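Csenge Gál
Okay, tulip thread! I have been putting flowers on every flat surface I own for 5 years now and people keep asking me the same things, so I'm going to put it all in one place. Grab a coffee.

First, buy them closed. I know the open ones look so pretty in the bucket, but you want tight little cups with the color just coming in. Squeeze the bunch gently at the leaves. If it squeaks, take it home!!

I get mine from Adamen, the flower stall by the tram stop. Go before 9 in the morning if you can. By lunch all the reds are gone and you're left with the peachy ones (also lovely, just different).

At home: recut the ends, strip off any leaf that would sit under the water, and leave the rest on. Please leave the rest on. A bunch of bare stems looks like a handful of pencils to me.

Water. Cold, and only a few inches of it. Tulips are thirsty but they get mushy if you drown the stems. I top mine up every morning while the kettle boils.

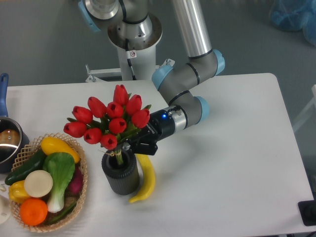
Vases are the part I could go on about all day. Tulips want something with some height and a mouth that holds them close, or they all flop to the sides and you get a donut with a hole in the middle. I'm a huge fan of plain dark ones for this. Look at red tulips over a dark gray ribbed vase, the heads all bunched up with green leaves poking out between them, and the vase just lets the red do its thing. Ribs also hide water spots, and I say that as someone who never wipes a vase.

Clear glass is fine too! You just have to change the water more often, or you'll be looking at a swamp by day three.

Don't fuss over making the top even. I like one tall one in the center and a couple leaning out to the side like they're trying to hear the next conversation. Ten minutes of poking at them and they'll move on their own overnight anyway.

Yes, they keep growing in the vase! My last bunch got so long I had to cut them down and move them to a jam jar, where they had a whole second life next to the toaster.

Someone asked about pennies in the water. I tried it, I tried sugar, I tried a splash of lemon soda. My tulips did the same thing every time. Clean vase, fresh cold water, away from the radiator. Keep them away from the fruit bowl too, bananas are rough on them.

Also keep them where the cat can't get to them, tulips are bad for cats. Mine (Tosh) has been banned from the dining table since last spring and has opinions about it.

When the petals start dropping, I let them drop. A white table with red petals all over it is one of my favorite things in the world and I will leave it like that until somebody needs to eat dinner.

Wow, 113 replies already, I love you all. Reading through them tonight. Tell me what's in your vase right now!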